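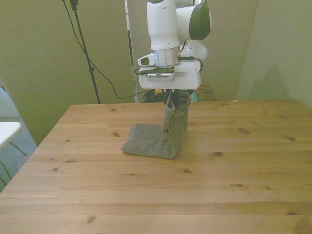

Weißer Roboterarm mit graugrünem Tuch über einem Holztisch

Nachruf im Trauerportal: Reihenfolge der Angehörigen, zweite Ehe, Textgrenze 200 Wörter

Kategorie: Familie und Formalitäten > Traueranzeigen und Nachrufe
Status: beantwortet

Frage von Hauwa Adeleke
16. Oktober 2022

Ich setze den Nachruf für meine Großtante auf. Er soll im Portal Bistano erscheinen und zusätzlich als gedruckte Anzeige, einspaltig, 85 mm hoch. Das Eingabeformular lässt 200 Wörter zu, mein Entwurf liegt deutlich darüber. Der größte Teil entfällt auf die Liste der Angehörigen.

Ausgangslage:
Verstorben im Juni, Urnenbeisetzung hat im engsten Kreis stattgefunden, der Nachruf erscheint also nachträglich.
Erster Ehemann vorverstorben, zweiter Ehemann lebt.
3 Kinder aus erster Ehe, davon ein Sohn vorverstorben, dessen Witwe wieder verheiratet ist.
Ein Stiefsohn aus der zweiten Ehe, nicht adoptiert.
12 Enkel, einer davon Kind des Stiefsohns.

Meine Fragen:
In welcher Reihenfolge werden zweiter Ehemann, leibliche Kinder und Stiefsohn genannt?
Gehört der vorverstorbene Sohn in die Liste der Hinterbliebenen oder in den Fließtext?
Müssen alle Enkel namentlich aufgeführt werden?
Wie formuliert man, dass die Beisetzung bereits stattgefunden hat?

Den beruflichen Teil (Ausbildung zur Fernmeldetechnikerin, später Lohnbuchhaltung bei der Firma Nwosu, nach der Rente Kirchenchor) möchte ich möglichst nicht kürzen.

Antwort von Raghavendra Shenoy
Als hilfreich markiert

Eine gesetzliche Vorgabe zur Reihenfolge gibt es nicht. Üblich ist: Ehepartner, Kinder mit Partnern, Enkel, Urenkel, Geschwister, übrige Verwandte. Kinder werden nach Geburtsjahr geordnet. Der Stiefsohn steht entweder nach Alter eingereiht oder hinter den leiblichen Kindern. Die erste Variante setzt voraus, dass die Familie damit einverstanden ist. Eine Kennzeichnung als Stiefsohn kann entfallen, eine Adoption wird durch die Nennung nicht behauptet. Erbrechtlich hat der Text keine Wirkung.

Vorverstorbene stehen nicht unter den Hinterbliebenen. Der Sohn und der erste Ehemann kommen in einen eigenen Satz: "Ihr erster Ehemann X und ihr Sohn Y gingen ihr voraus." Die Witwe des Sohnes kann mit heutigem Nachnamen in der Zeile der Kinder stehen, am Ende, ohne den neuen Partner. Vorher mit ihr abstimmen.

Die Enkel müssen nicht einzeln genannt werden. Zwei Formen sind gebräuchlich: nur Vornamen ohne Zuordnung zu den Eltern oder die Sammelangabe "ihre Enkelkinder". Einzelne Enkel zu nennen und andere nicht ist zu vermeiden. Mit der Sammelangabe dürfte der größte Teil der Überlänge wegfallen.

Zur Beisetzung: "Die Urnenbeisetzung hat im engsten Familienkreis stattgefunden." Der Satz steht unter den Namen, abgesetzt durch eine Leerzeile. Falls noch Kondolenzpost erwünscht ist, folgt die Anschrift in der Zeile darunter.

Für Druck und Portal würde ich zwei Fassungen anlegen. Druck: Name, Geburtsname, Lebensdaten, Hinterbliebene, Beisetzungssatz. Portal: zusätzlich der Lebenslauf. Geburtsname immer mit "geb.", der Name aus erster Ehe kann in Klammern mit "verw." folgen. Gerade bei früheren Kolleginnen ist meist nur dieser Name bekannt.

Antwort von Oluwaseun Anozie

Wir hatten das mit Hudo gesetzt, da gibt es eine Vorlage für Anzeigen. Die Schrift wird bei langen Namenslisten automatisch kleiner, am Ende war es kaum lesbar. Die automatische Anpassung lässt sich abschalten. Zur Reihenfolge kann ich nichts sagen, bei uns gab es nur eine Schwester.

Antwort von Tobiloba Eze

Ergänzung zur ersten Antwort: Vor dem Absenden die Zustimmung aller namentlich Genannten einholen, besonders bei minderjährigen Enkeln. Portaltexte sind über Suchmaschinen auffindbar, die gedruckte Anzeige in der Regel nicht. Wohnorte hinter den Namen würde ich online weglassen.

Bindestriche in Doppelnamen prüfen. Beim Kopieren aus der Textverarbeitung werden daraus manchmal Gedankenstriche.

Kommentar von Hauwa Adeleke

Danke. Ich nehme die Sammelangabe für die Enkel und reihe den Stiefsohn nach Alter ein, mein Großonkel ist einverstanden. Offen ist noch, ob "verw." auch bei Wiederheirat korrekt ist oder "gesch." und "verw." nur den letzten Stand bezeichnen.

Kommentar von Raghavendra Shenoy

"verw." bezieht sich hier auf den früheren Ehenamen und ist in dieser Verwendung verständlich. Wer es vermeiden will, schreibt "früher" vor den Namen.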